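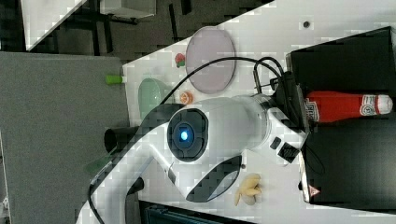
White arm, blue light.

November 1, 2024

Up too early, and marked articles until lunch. By articles I mean a, an and the, the three smallest items in the shop and the ones that cost the most. 47 paragraphs from the evening group on the topic "A Place I Know Well," and I now know that Ilmont has the river, a mayor, and the nice weather.

I had promised myself I'd stop circling every one of them. Britta Sperling, who has been teaching longer than I have and sleeps better, marks one kind of error per paper and lets the rest go by like traffic. I managed this for two papers. Then somebody wrote "I went to the bed" and I was back to circling. What is wrong with "the bed" when you did, after all, go to a particular bed? You go to bed, you go to the kitchen, you go to work, you go to the office. I wrote "no article: going there to sleep" in the margin and then thought about the person who goes to bed to read, and crossed out "to sleep," and then the margin was full.

The Lebrun workbook is no help. Page 91 has a chart with arrows: is the noun countable, is it known to the reader, is it one of a kind. If you follow the arrows faithfully for "hospital" you arrive at a box that says "See exceptions." The exceptions are on page 90, so you have already passed them. 228 pages and they couldn't put it on the next one.

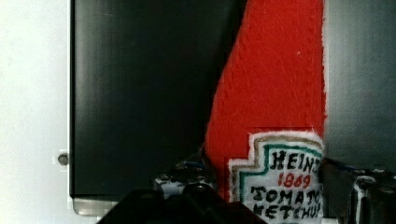

Tried explaining it my own way last month, with a story. First mention, a dog. Second mention, the dog. Everybody nodded. Then I said, "The dog was in the yard," and a man at the back asked when we had met the yard. I said everyone assumes a house has a yard. He said he lives in an apartment. I told him it was a fair point and moved to uncountable nouns, where I was asked why advice can't be counted when his mother had given him so many.

Josiane Leblanc called around noon about the Plellivora quizzes, which she set up in October and which have been marking "an hour" wrong ever since. It wants "a hour." It goes by the letter and has no ears. She has written to them twice and received a reply thanking her for "an useful comment," so at least the thing is wrong in both directions. She wants to drop it. I said let's keep it till the end of term, mainly because I have already made the sign-in sheet.

She also thinks we should teach the names of places as a separate lesson: the Netherlands but France, the Mississippi but Lake Erie. I agreed and now it's my lesson to write. I should know by now not to agree with Josiane on the phone.
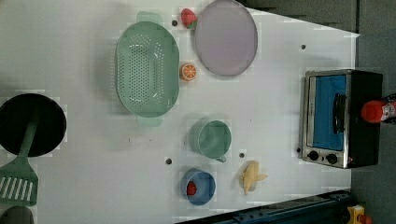

Leftover soup, then the other half of the pile. One paper toward the bottom had every article right, all the way down, and I went over it a second time looking for something to circle. It was a paragraph on a bus station. Very good. I wrote "Very good" and then worried it looked thin, so I put a tick by the third sentence, which had a relative clause in it.

Dug out my old Nalotlow notebook for the rivers and lakes lesson. Found a page headed THE, underlined twice, with nothing on it. I must have been called away.

To do: copies for the evening group. Answer Britta about swapping rooms. Look up why it's "in the hospital" for us and "in hospital" for the British, and decide whether to mention it. Buy red pens, or maybe green. Britta says green is kinder.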